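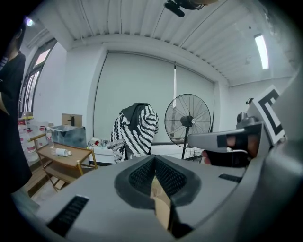
The Slow Room

By Josefien Peeters

A room where people work collects furniture the way a coat collects things in its pockets. A fan comes in one hot July and never leaves. An office chair turns into the place where sweaters live. I have a real soft spot for rooms like this, and the upstairs workroom at Vunesmont is one of my favorites – tall window, white walls, a big pale roller blind across the back and that bright, even light you get under a white ceiling.

I went there to talk about furniture with Yi-an Wi, who looks after the place and has spent more time than most of us thinking about where to put a water bottle. She started with the cart.

It's a small one, two tiers of wood on brass-colored legs, and I wanted it the moment I walked in! A cart like that belongs next to a sofa with a pot of tea on it, and in a workroom it catches everything that has no home: bottles, tape, somebody's lunch. Yi-an has a rule that the top shelf gets cleared on Friday evening. The rule is broken most weeks. "I would still buy it again," she told me. "If you take the cart away, all of that goes on the table, and then you have no table."

She found it secondhand through Grollel, a little warehouse that sells off the contents of closed cafes and small hotels, and paid 139 for it. The seller wanted more. It had a wobble, which she fixed with felt pads and an afternoon of patience, and she is still pleased with herself.

We moved on to chairs. Yi-an thinks the back of an office chair is the most honest coat rack there is (I agree, mine at home is wearing two cardigans as I type). She did put hooks up once, a whole row, nicely spaced. People hung their bags on them for a month and then went back to draping. So she stopped fighting it and now picks chairs with a good wide back. A striped sweater looks better over a chair than on a hook anyway.

Then there's the round table, and I could have given this whole piece to it.

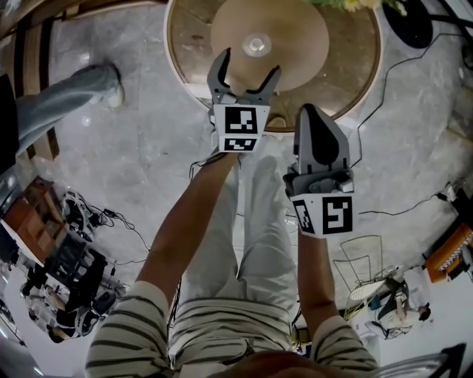 It has a warm brown top with a pale rim, and in the middle sits a light brown turntable with a small metal hub. I grew up with a turntable on the dinner table and I'd forgotten how cheerful they are. Everything comes to you. Nobody has to lean across the soup. My grandmother's was 3 inches too big for her table and knocked the glasses whenever my uncle got hold of it, so I always look at the margin first, the strip of tabletop left for plates and elbows.

Yi-an got this one from Chae, a two-person workshop that makes dining pieces and not much else. She paid 282 for table and turntable together and carried them up the stairs on two separate days. Her advice for anyone shopping for one: spin it empty, then spin it with something heavy near the edge. A good one keeps going quietly. A poor one grumbles, and it will grumble through every dinner you ever give.

Plants go beside the table in her layouts, never on it. Leaves and pale yellow flowers next to brown wood do something lovely to a gray floor, and this floor, with its marble pattern, needs the help. It's a cool, hard surface, easy to sweep and a little stern. Yi-an looked at rugs from Lakia last fall, set herself a limit of 100, and came home with a lampshade. The rug is still on her list. She's thinking of something round and rust-colored, with a short pile so the chairs can roll over it.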